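Robot Manipulation Lab, Handout 4
Pick and place in simulation

This week every team works with the Estik simulator. Please read the whole handout before you start the program, because the first run takes a long time to load and you cannot change the settings during it.

Your task is to pick up one slender object from the table and put it down on the goal area. The score comes from the Teltance script. One trial is finished when the object is released or when 2,000 time steps have passed. A team must make 37 trials with the same controller. If you change a gain between trials, you begin again from the first one.
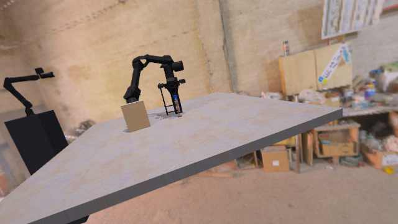
The approach of the gripper is the part where most teams lose points. Many students plan only the position of the wrist and forget how far the fingers reach below it. In the Tanguy workshop world the wrist is turned downward and the finger tips come almost to the tabletop, so a small error in height is already a collision. Look also at the angle of the blue and orange-brown object between the fingers. It tilts slightly, and a controller that expects a vertical object will close with one finger earlier than the other. Write in your report how your team treats this case.

The tan block in front of the arm's base counts as an obstacle. Do not delete it from the world file. The second arm, on its pedestal beyond the table, stays disabled until Handout 7, but its collision model is active and your planner has to know it.

What to hand in

The controller file, with the name of your team in the first line.
The Teltance log of all trials, not edited.
A report of 2 pages. Describe two failed trials and explain what you think was the cause. If you had no failed trial, describe the two slowest.

Students who use the Sudix planner from last semester must install the new version, as the old one reads the joint limits in degrees and Estik gives them in radians.

The deadline is Monday at noon. Questions about the installation can be asked in the lab hour before the lecture.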